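Willdale workshop opens its doors for robot handling demonstration

2 min read
Last updated: 03/03/2026

The Willdale automation workshop in Curnumport welcomed members of the public to its open day, at which visitors were able to watch a pair of robot arms handle ordinary household and workshop goods. The workshop recorded 1,230 visits over the two days of the event, compared with 1,178 at the previous open day in November.

The demonstration formed part of the Echeverría programme, which studies how machines can be taught to sort and put away items of differing shape and weight. Fourteen short sessions were held, each followed by a period for questions. Staff explained that the objects had been chosen for their familiarity and that none had been altered for use with the equipment.

A dish-drying rack and a shallow cardboard tray were placed side by side on a table covered in black cloth, with one arm to either side. Rolls of tape served as the main test pieces. They are regarded as a useful exercise because they may be held by the rim or through the centre, and will roll if put down carelessly on edge.

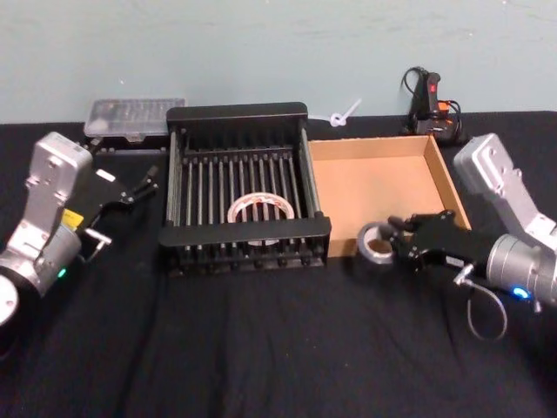 Grippers compared

The two arms carry different hands. One is fitted with a parallel gripper, in which two fingers open and close in a straight line. The other has a hand with several fingers, which can be curled around an object. Visitors were invited to consider which would be better suited to a given task before the session began, and opinion was divided on most occasions.

The workshop also set out its approach to cameras. A view from close to the gripper allows the position of an item to be judged at short range, including where the walls of a box would hide it from a camera placed further back. The fingers themselves take up part of that view, and the software has to allow for this when planning a grasp. 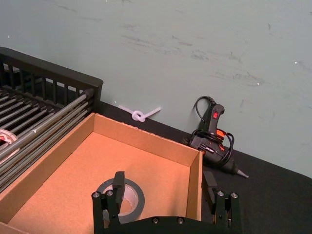

Questions from the public concerned cost, safety and the length of time needed to prepare a new task. The workshop stated that no date had been set for use of the system outside Willdale, and that work on the programme would continue in its present form until the autumn.

A further demonstration will be held at the Prastutham site in November. Admission will be free of charge, although places must be booked in advance. Schools wishing to bring a group are asked to write to the Curnumport office, giving the number of pupils and any access needs.

Comments (3)

harbourside_jan
Took my two lads and they loved it. Could have done with more seats at the front though!

P. from Prastutham
Will there be parking at the November one? The site road is very narrow.

gullwing7
I was in the group that voted for the hand with more fingers. Still think we were right.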